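The Long Way Round to Prukach

A strategy game about salt, patience and the dreadful business of owing people money

By the time I'd played Furkia for 30 hours, I had been bankrupt four times, excommunicated once and outbid for a mule by a man I'd already defeated in battle. I had also started dreaming about salt prices. My partner reports that I said "not before the thaw" out loud one Thursday, in the cereal aisle, to no one in particular.

Furkia is a trading game set in a mountain country of the same name, somewhere in a century with muskets but no decent roads. You begin with a cart, a debt and a cousin. The debt is to the Taşdemir family, who own the biggest warehouse in the lowlands and most of the people in it. The cousin is no help whatsoever. From there you're expected to make your way up the valley, buying salt where it's cheap and selling it where the livestock are licking the walls.

It sounds simple, and for the first hour the game lets you think so. Salt costs next to nothing in Mernden and sells for a small fortune in Prukach, which sits on the far side of the only pass. You load up. You set out whistling. Then it snows for eleven in-game weeks and you eat the horse.

I mention the horse because it tells you what sort of humour the developers have. The pop-up gives you two choices, "Eat the horse" and "Consider eating the horse," and the second one takes a day longer. There's a great deal of writing in this game and nearly all of it is in that key: dry, a bit mean, very fond of livestock. One toll collector in the upper villages will waive the fee if you can sit through his theory about geese. I've heard it six times. I've started to come around to it.

What keeps the thing from being a joke book with a ledger attached is how the debt works. Most trading games treat a loan as a bit of a leg-up, to be paid off by lunchtime and forgotten. Your creditors here have memories. Miss a payment and the Taşdemirs don't send thugs, they send an invitation to dinner. You go, you're fed extremely well, and at the end of it you've agreed to carry 200 sacks of somebody else's barley up a mountain for free. Refuse, and the dinners stop. You'd be surprised how frightening that gets.

The map is smaller than you'd expect, with 43 settlements, and a good few of those are a barn and an argument. I was disappointed by this for an evening or so. But each place keeps its own grudges and its own idea of what a pound weighs, and learning them is most of the game. Prukach rounds down. Mernden rounds down too, but only for strangers, so there's a real advantage in being liked there and a slightly better one in being married there.

Combat is where the wheels come off the cart. You can hire guards, and the guards can fight bandits, and all of it takes place in a tiny side-on view in which everybody shuffles about like people looking for their glasses. There's no telling who is winning until someone falls over. The tutorial describes a flanking manoeuvre that I never managed to pull off, and I suspect the bandits have never heard of it either. After a while I just paid them. It was cheaper, and they were good company over the pass.
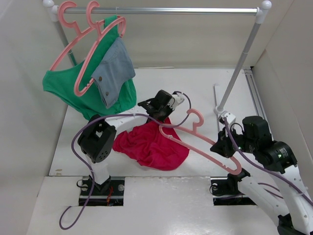 The interface could use some love as well. Ledgers open on top of other ledgers, the colour coding for profit and loss is two neighbouring shades of brown, and there's no way to sort your cargo by anything except the order in which you regretted buying it. A recent patch has added a search bar. It finds things in other people's warehouses, so I've chosen to regard it as a feature.

And there's the slowness, which will decide whether you stay. A single trip over the pass and back can swallow most of an evening, and if you've misjudged the market at the far end you've spent that evening moving salt from one place to another, at a loss, in the cold. My first really profitable run came after 10 failures. I made enough to clear a third of the debt, bought my cousin a hat and went straight to the Taşdemirs to gloat.

They gave me dinner. I'm carrying the barley now.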